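Shelf ratings should state deflection

Most flat-pack shelving is sold with a single load figure. The Sergate wall unit in my office carries a label giving 57 kg per shelf and nothing else. I would argue that this figure, taken alone, is of little use to the person buying the shelf.

A load rating normally describes strength: the weight below which the board or its fixings will not fail. Few domestic shelves fail in that way. They sag. A board can sit well inside its rated load and still bend enough to look wrong, to jam a sliding door beneath it, or to let round objects roll to the middle.

Sag depends on the span far more than buyers expect. For an evenly spread load of fixed total weight, the bend at mid-span rises with the cube of the distance between supports. Double the span and the same books produce eight times the deflection. Thickness works the other way with the same force, so a modest increase in board depth does more than a better grade of timber.

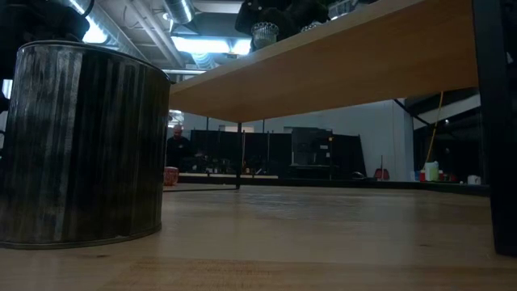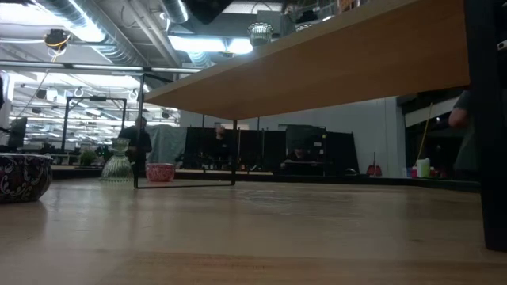 Wooden shelf over a wooden tabletop.

Time matters as well. Wood and wood-based boards creep under constant load, and chipboard creeps more than solid timber. A shelf measured on the day it is filled in July will not give the same reading the following winter. The Entili catalogue runs to 456 pages and does not mention creep on any of them. Nonier does at least print a maximum span beside each board thickness, though without saying what load it assumes.

My proposal is modest. Every shelf label should give the deflection in millimetres at the rated load, at the supplied span, after 6 months. A limit of 2 mm per metre would suit most homes. Sumutier already tests its workshop racking for long-term sag, so the method is neither new nor costly.

The usual objection is that customers will not read a second number. Some will not. Those who do will be able to choose between a thicker board and a third bracket before drilling the wall.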